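Hoodies, in order of how much I resent them

Filed under: laundry, small defeats

I own eleven hoodies. I know this because Tatiana made me put them all in one pile in September, and the pile was tall enough that she took a step back from it.

The plan was to get down to five. We got down to ten, and the one that left was hers.

So if they're all staying, they have to fit in the drawer, and that means folding them, and folding a hoodie is a miserable job. A T-shirt wants to be flat. A towel practically folds itself. A hoodie is a sweatshirt with a bag sewn to the neck, plus a pocket that goes all the way through, plus (if you're unlucky) a zipper that has opinions.

I've tried 3 methods so far.

The first is the one my mother used, which I'd call the department store. Face down, arms crossed behind the back like it's being arrested, fold up from the bottom, hood tucked under. Looks lovely. Lasts until you take out the one underneath it.

The second is the roll. Přemysl swears by the roll. You lay it flat, fold the sides in, roll from the hem, and then stuff the whole thing into its own hood so you end up with a sort of loaf. It works on thin hoodies. On my heavy gray Brodley it made something the size of a bed pillow, and the drawer wouldn't close over it, so I slept on it for a night to see. Not bad. Zipper side down next time.

The third is what I do now, and I'm not proud of it. Halves, lengthwise, sleeve on sleeve. Sleeves back across the body. Hood folded down flat over the shoulders. Then thirds. It takes me less time than the roll and it comes out as a rectangle, or close enough to a rectangle that I don't have to discuss it.

A few things I've picked up:

Do it on the bed. I spent years doing it standing up with the thing pinned under my chin, and I have the posture to show for it. A bed gives you room to lay the arms out.

Smooth it before the first fold. If there's a lump in the middle at the start, there will be a bigger lump in the middle at the end.

Dark ones are harder. On navy I can't tell where the sleeve stops and the body starts — black is worse — and I've folded a sleeve into the inside more than once and then gone looking for it.

Drawstrings go inside the hood. Tane ties his in a bow first. I've asked him about it and he just looks at me.

The drawer closes now, if you lean. Next month, fitted sheets, unless I can get out of it.

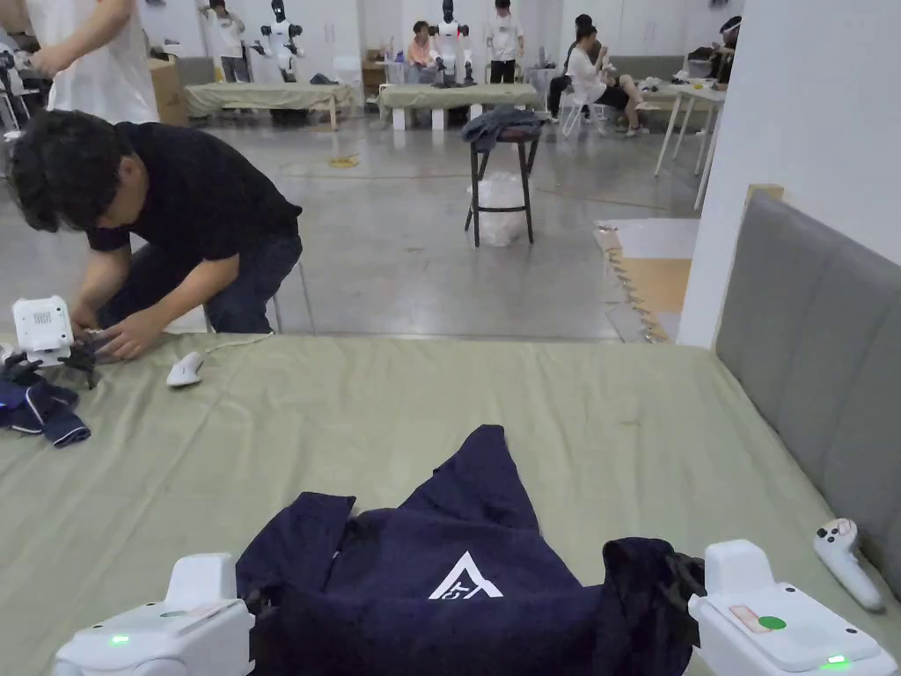
Navy hoodie on the bed, lump in the middle and all.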